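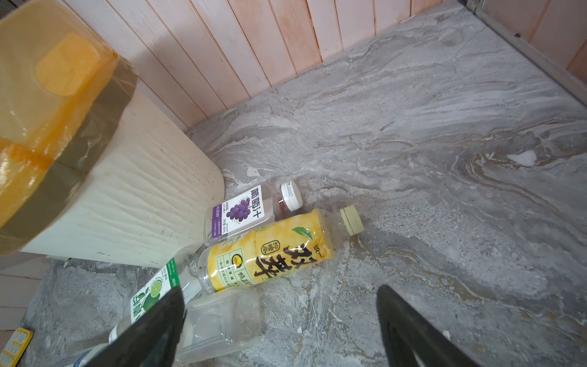
Home Projects Reports Contact

Our project asked a simple question: do petitions change what a local council spends money on? We picked Wodville because its council publishes every submission it gets, and we loved digging through them! One letter wanted a white bin with a yellow lid in every park; plenty more asked for a longer library day. Bethel Adugna read the budget papers while I sorted 422 submissions by topic.

The best part was the Goh Street petition. It had 300 signatures asking for a free health clinic, and it got a full debate in December - we sat through the lot and filled 20 pages of notes.

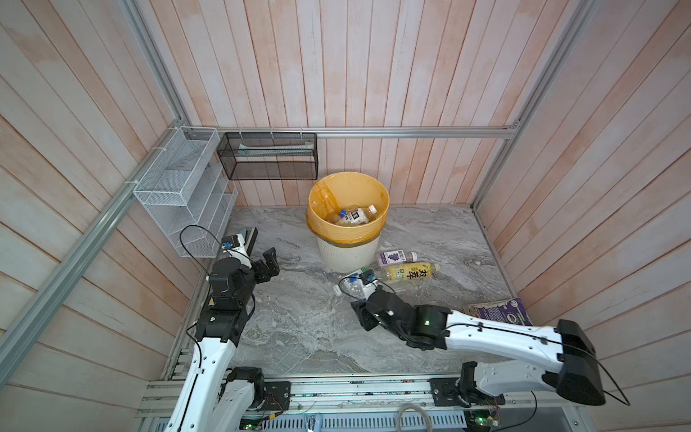 Category: Local Democracy

Petitions with a named street or building got a written reply far more often than general ones. We didn't expect such a clear pattern, and it made us want to look at Banmont too.

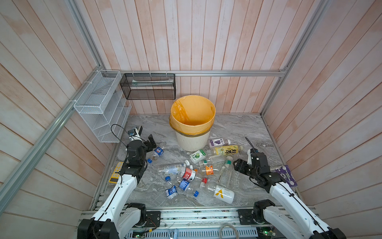 What we would do next

Interview the 3 ward councillors, and start earlier in the term.

Olga Cordero, 8 Dec 2021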